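Asosham Two-Finger Gripper Kit, Classroom Edition

Part no. 3199
Supplied by Herkdale Teaching Equipment
Status: in stock, ships from Daltusthorpe
Page revised Mar 12, 2022

Overview

The Asosham Classroom Edition is a parallel two-finger gripper supplied as a kit for student robotics teams, evening clubs and first-year engineering courses. It bolts to the wrist of any arm that accepts the Asosham adapter plate and runs from the arm's own tool connector or from the bench supply listed under Accessories. The kit is sold assembled but untuned. Setting the travel limits, fitting the fingertips and writing the grip routine are left to the class.

The mechanical parts are the same as in the workshop version. The differences are a lower default force limit, a firmware image that accepts student code over USB without a license dongle, and a printed course booklet.

In the box

Gripper body with drive and finger carriages
One pair of tapered fingertips
One pair of flat fingertips with replaceable pads
Adapter plate and screws
Tool cable, straight at the gripper end
USB cable
Hex keys
Course booklet, Yen edition

The booklet was written by Po-yen Yeh, who ran the first student build at Daltusthorpe and still maintains the exercise files. A revised chapter on cable routing was added in February. Customers with the earlier printing can download the chapter from the support page using the serial number on the gripper body.

Specifications

Drive: single motor, both fingers driven together
Control: position, speed, force limit
Interface: USB or arm tool connector
Mass with flat fingertips: 833 g
Command rate over USB: 100 Hz
Rated cycles between carriage service: 3000
Fingertip mounting: two screws per finger
Operating environment: indoor, dry

The rated figure assumes the default force limit. Raising the limit shortens the service interval, and the firmware counts cycles at raised force separately so that the instructor can read both totals.

Course use

The booklet contains six units. Unit 1 covers mounting and homing. Unit 2 has the students measure the real opening against the commanded opening and enter a correction table. Units 3 and 4 deal with single-arm picking, first with blocks of known size and then with low, flat parts that leave little height for the lower finger. Unit 5 moves to two arms sharing a table. Unit 6 is an open project, marked on the written log as well as on the run.

Teams entering the Herkdale tabletop challenge may use the kit as supplied. The challenge rules allow any fingertip shape that fits the standard mount, including printed ones. Adhesive surfaces and suction are excluded. Entries must include a wiring sketch and a list of all changes made to the default settings.

A class of twelve can work from two kits if the units are staggered. For two-arm work, order both grippers with the same firmware image. Mixed images will home correctly but report force in different units, and the exercise files do not convert between them.

Setup notes

Mount the adapter plate before connecting the tool cable. Tighten the plate screws in a cross pattern, a quarter turn at a time. Run the homing routine with the fingers clear of the table; the routine drives to full open first, then to full close, and stops on motor current.

Leave enough slack in the tool cable for the full range of the wrist joint. Slack should be tested by jogging the wrist slowly by hand control through both limits. A cable that pulls tight at one limit will unseat the connector before it trips any fault.

Pads are a wear part. Replace them when the edge lifts or when the grip test in Unit 2 drifts by more than the tolerance printed in the booklet. Clean the finger face with alcohol and let it dry before fitting a new pad.

Student benches, two-arm and wrist-camera work
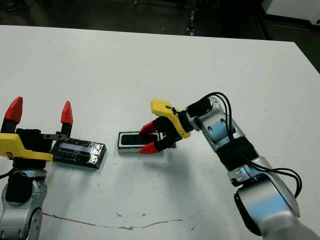
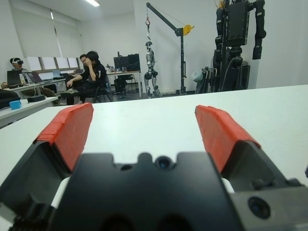
Unit 5 asks more of the instructor than the earlier units, and the bench should be planned before the session. Allow each pair of arms a table of its own, and keep laptops on a separate desk. Start with very few parts. Two are enough for the first exercise, as with the black block and the small rimmed piece in the two-arm picture, where the right gripper can straddle one part with the other lying well clear of it. A plain white top gives good contrast with dark parts, but small specks may be picked up by a simple threshold, and students should set a minimum blob size in their vision code before adjusting anything else. If a camera is fitted at the wrist, check the view with the fingers fully open and again fully closed, and save both as reference images for the log.

Options and accessories

Spare pads, flat, pack of ten
Spare fingertips, tapered, pair
Blank fingertips for student machining, pair
Bench supply with emergency stop
Tool cable, angled at the gripper end
Wrist camera bracket, unpainted
Hard case, holds two kits

The camera bracket is supplied without a camera. Hole spacing and the drawing are on the support page. The angled cable is recommended for arms with a short final link.

Warranty and service

The gripper body is covered for two years in teaching use. Pads, fingertips and cables are excluded. Student firmware does not affect the warranty. Opening the drive cover does, except where the carriage service in the booklet calls for it.

Carriage service can be done in the classroom with the service pack, or the body can be returned to Daltusthorpe. Returned units are shipped back with the student firmware erased, so teams should keep a copy of their code and correction table.

Ordering

Quote part no. 3199 and state the arm model so that the correct adapter plate is packed. Schools and registered clubs may order on account. Purchase orders for three or more kits include one hard case.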